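Flotard Hand Gripper Kit: Frequently Asked Questions

Last updated in July
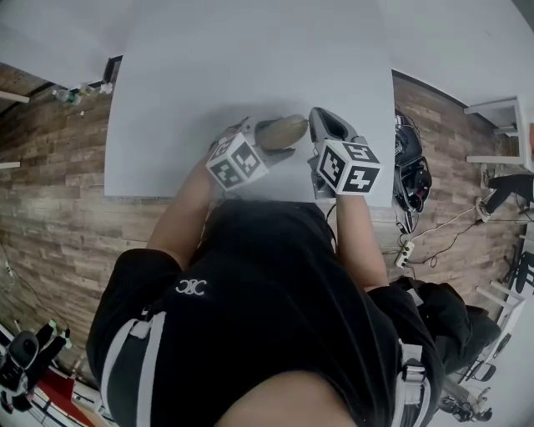
The Flotard kit is a pair of hand-held grippers for recording manipulation tasks without running a robot. An operator holds one gripper in each hand, does the task at a table, and the recording is later used to train a robot arm fitted with matching jaws. The kit suits two-handed work best, such as passing an item from one side to the other or steadying it with one gripper while the other works on it. Each gripper carries a white cube printed with black-and-white markers, and the tracking software reads these to work out where the gripper is and which way it points. A plain white table like the one in use gives the cameras a clean background and is what we recommend for a first setup. The questions below are the ones we get most often from labs and small companies before they order.

What comes in the box?

The standard kit (Flotard Pair) includes a left gripper, a right gripper, two marker cubes, a chest harness, a head camera mount, a calibration board and a printed setup guide. The camera is sold separately. If you already own a supported camera you only need the mount.

Do I need to own a robot?

No. Many customers record for several months before they buy an arm. You will need one when you want to test a trained policy. The Proretti adapter plate fits the same jaws to the wrist of most common arms, and a list of tested models is on the Downloads page.

How heavy is each gripper?

One gripper weighs 336 grams with its marker cube attached. Most people can work in stretches of half an hour before they want a break. Heavier items tire the wrist sooner than the gripper does.

How wide do the jaws open?

85 millimeters at the tips. That covers most fruit and vegetables, cups, boxes, tools and folded cloth. For flat items such as cards or sheets of paper, order the thin fingertips. Anything wider than the jaws has to be handled with both grippers together, and the software records that in the same way as any other task.

Are the grippers powered?

The grippers are not powered. You squeeze the handle and the jaws close, and a spring opens them again. Jaw width is read from the video, so there is no battery to charge and no cable to the hand.

Can I use it with food?

Yes, with whole items that have a dry surface. The jaws are plastic and can be wiped with a damp cloth and mild soap. They are not certified for food contact, so do not serve anything you have handled with them. Do not put them in a dishwasher. The marker cubes should only be wiped dry, as soap can leave a film that causes glare.

How much space do I need?

A table and enough floor to stand at it. The head camera has a wide lens and will pick up a good part of the room. This does no harm to tracking, but check what is in view if your recordings will be shared outside your company. The software can mask everything beyond the table edge when you export.

What about lighting?

Ordinary ceiling lights are fine. Avoid direct sun on the table and avoid a single bright lamp behind the operator. Soft shadows do not affect tracking. Hard shadows across a marker can, and the software will flag those sections in yellow on the timeline.

What happens if a marker goes out of view?

Each cube has markers on several faces, so one face is normally enough. If all of them are hidden, the software fills gaps shorter than half a second and marks longer ones for review. You can keep, trim or discard the flagged section. Crossing your wrists is the most common cause.

How long does setup take?

Allow an hour the first time. After that, calibration takes a few minutes and only has to be repeated if the camera or a cube has been moved on its mount.

How many recordings do I need for one task?

It depends on the task. For our own pick-and-turn demo we used 303 recordings, collected by two operators. A task with more variety in the items or their starting positions will need more. The Rocha sample set, free with every kit, contains 1039 recordings of tabletop tasks and can be mixed with your own.

What computer does the software run on?

Gosta, our recording and review program, runs on Windows and Linux. Recording works on an ordinary laptop with a USB 3 port. Processing is much faster with a dedicated graphics card, but it can be left to run overnight without one. There is no Mac version at present.

Where are my recordings stored?

On your own drive. Gosta does not upload anything unless you turn on the cloud backup option, which is off when you install it.

Does the harness fit everyone?

The straps adjust at the buckles and fit most adults. An extra-long strap set is available at no charge if you ask when ordering. Wear it over a close-fitting shirt so that loose cloth does not catch in the handles.

Can left-handed people use it?

Yes. Both grippers work the same way and the jaws have the same range. The cubes are different, though, and must stay on their own sides. L and R are molded into the base of each one.

Can I buy a single gripper?

Yes, as Flotard Single, left or right. It comes with one cube and no harness. You can add the second gripper later without replacing anything.

Are spare parts available?

Fingertips, springs, cubes and buckles are all in the online store. Fingertips wear first. Replace them when the grip surface looks smooth. You need a 2.5 mm hex key, included in the kit.

What is the warranty?

Two years on the grippers and harness, and 90 days on fingertips. Damage from drops is not covered, but we will repair a dropped gripper for the cost of parts.

Can I return a kit?

Unused kits can be returned within 30 days for a full refund. If it has been used, contact support first and include your order number.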